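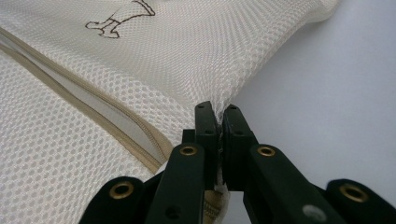
The Woman Who Zips Up Everything: Laundry Talk with Saodah Menon

Saodah Menon had a wash going when I got to her apartment in Grelville, and she wanted to show me the bags before I'd even sat down. She has 11 of them. Some are for socks, some for bras, one is big enough for a sweater and a half ("don't ask me which half"), and her favorite is a white mesh one with a beige zipper and a little line drawing of a dog on it.

"I love that dog," she told me. "I bought the bag for the dog! Then I found out the mesh was really good, so now I'm a fan of the whole thing."

Good mesh, in Saodah's book, means small round holes, close together, in a fabric with some body to it. She started out with the thin net kind and went through a pile of them in her first year of living alone. Hooks poked through. A button got stuck in one and had to be cut loose. "With the honeycomb type I haven't lost a single thing," she said. "My sister-in-law Ratih has the same kind and she puts her lace tablecloth in it. Her grandmother's tablecloth! I wouldn't have the nerve."

I asked what people get wrong, and she was off.

"They stuff it. You want to be able to grab the bag and feel things slide around in there. If it's hard like a pillow, take half out. And zip it all the way, right to the end, and tuck the pull under if there's a little elastic for it. A zipper that's open an inch is going to be open all the way by the spin cycle, and then you've got tights around everything."

She washes the bags themselves, too, which had never crossed my mind. Every April they all go in together, empty and inside out, on a warm cycle with no softener. Lint collects in the seams, she says, and along the zipper tape most of all. An old toothbrush gets it out.

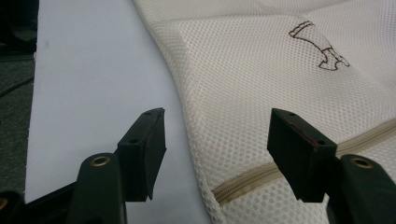
Drying is where she gets really excited. She lays each bag out on something flat and smooths the folds by hand, then leaves it alone until morning. "The mesh holds creases if you ball it up. It doesn't hurt anything, I just like it nice. I like opening the drawer and seeing them all flat."

Has she ever put one in the dryer? Once, on high, and the zipper came out wavy and never ran straight again. That bag holds clothespins now.

Before I left she gave me a spare, a medium, and made me promise to try it on my wool socks first.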